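Packing station automation

Packing station automation is the use of machines to carry out some or all of the steps by which goods are placed in cartons, closed, labeled and handed over for shipping. The term covers a wide range of equipment, from a simple belt that carries a carton under a fixed tape head to robot arms that pick items from a bin and set them in a box. In small and medium warehouses the word most often refers to partial automation, in which a machine closes and labels standard cartons and people do the remaining work by hand.

Background

Before automatic equipment is installed, a packing station usually consists of a table, a supply of cartons and mailers, one or more tape dispensers and a place to put finished orders. One worker takes an order from start to finish. The pace depends on the mix of goods, and a worker may close a long, flat box, a small carton and a soft mailer one after another.

Carton sealers were the first machines to enter this kind of workplace in large numbers. They work well when cartons are square, filled to the top and of known size. Later systems added scales, label printers and cameras that compare the contents of a carton with the order. Robot arms came last, and in most small warehouses they are still limited to moving closed cartons from a belt to a cart or pallet.

Division of work

Under partial automation, orders are sorted into two streams. The machine stream takes cartons in a fixed set of sizes. The hand stream takes everything else, including tubes, very long boxes, reused cartons, bundles that must be taped together, and returns. Orders that the machine rejects are also sent to the hand stream.

The Kanley warehouse is one site that has adopted this arrangement. Its sealing line, supplied by Davano, was started up in November and accepts cartons in four sizes. The site kept two hand stations, and staff move between the line and the tables during a shift. In the first full week of operation, the line closed 1029 cartons and rejected 59. Most of the rejected cartons were overfilled, so that the top flaps did not meet.

Sorting between the two streams is done by software from Cludari, which assigns each order when it is released. Workers may override the assignment. At Kanley the override was at first limited to shift leads and was later opened to all trained staff, after a period in which orders plainly unsuited to the line had to wait for approval.

Effects on workers

The most direct effect is a change in the kind of work that remains. A person who once closed a steady run of similar cartons now receives mainly the difficult ones. Hand packing becomes slower per order, and targets set before the change no longer fit. Where the old targets are kept, workers at the hand tables may appear to be falling behind when the work itself has become harder. Kanley replaced its hourly target for hand packing with a daily review of open orders.

Physical strain also changes. Repeated pulling and cutting of tape is reduced for those on the line, but feeding cartons into a sealer brings its own repeated motion, usually at a pace set by the belt. Rotation between tasks is the common response. The length of each turn varies from site to site and is often settled between staff and supervisors after a trial period.

New tasks appear as well. Someone must load tape, clear jams, clean the blades and record faults. At sites without a maintenance department these duties fall to packers, who need training and, in many cases, a change in job grade. Disputes over whether such work should be paid at a higher rate are frequent in the first year.

Hand tools and materials

Manual equipment stays in use after a line is installed. Handheld dispensers come in several widths and handle shapes, and most stations keep more than one, along with loose rolls of tape. Changing a roll is taught early, as a badly seated roll causes the tape to split or stick to itself.

Tape and dispensers at a packing table:

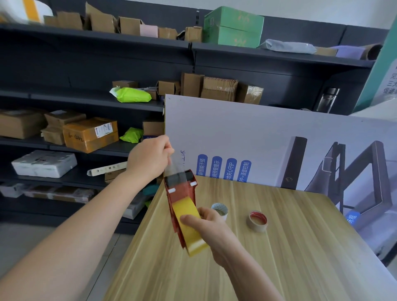
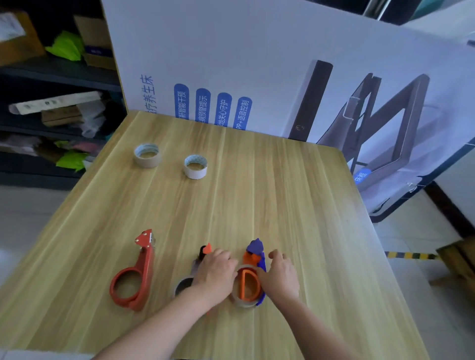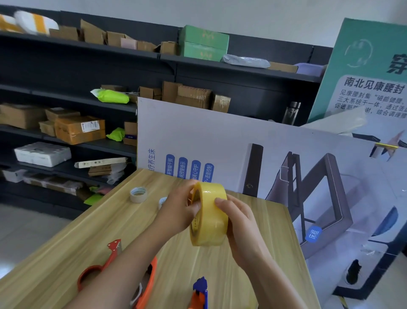
Supplies for the line and for the tables are generally ordered separately. Machine rolls are longer and are wound for a powered head, and they do not fit an ordinary hand dispenser. Sites that change suppliers sometimes find that they have stocked too much of one kind. Mägi, a distributor of packing materials, lists the two under different headings for this reason and advises customers to review hand tape orders after the first month of line operation.

Training

New staff at partly automated sites are often trained at the hand table first and on the line second. Supporters of this order hold that a worker who has closed cartons by hand is quicker to see when one is too full or badly folded for the machine. Other sites begin with the line, where a new worker can be useful within a day, and teach hand packing later. Kanley uses the first method. Its training sheet was last revised on August 4, 2024, when sections on tape loading and fault records were added.

See also

Carton sealer
Job rotation
Order picking
Warehouse management software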